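4.2 Keeping the Grippers Honest

The cell, known locally as Mulligan, has two arms and, after 445 pick attempts, two opinions about where the center of a gripper is. We zero both grippers each morning, wipe the finger pads with a dry cloth, and check that the cable from each housing still has slack when the elbow is fully bent. The last step was added in February, after a cable pulled tight and took its plug along.

Drift was worst on thin objects. A block forgives a finger that closes late; a key does not. Of the 445 attempts, 387 were logged after the new zeroing routine, and only those are used in Section 5. Fingers were replaced when the gap at full close went over 8 sheets of printer paper – a crude gauge, but always in stock.

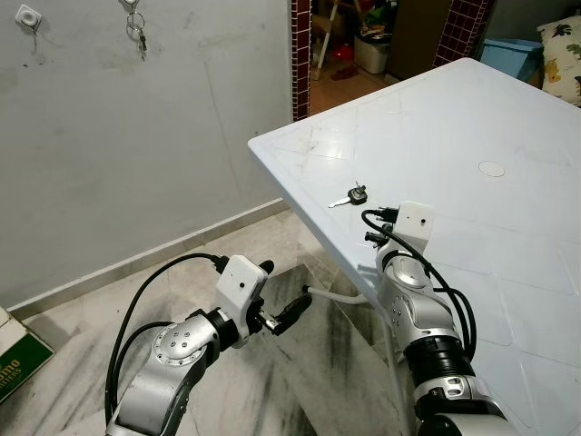 Úna Phelan

Figure 3. Mulligan at the white plastic table, a key lying by the right gripper.

The table is scuffed and its top has molded lines, so we re-teach the surface height whenever the table is moved.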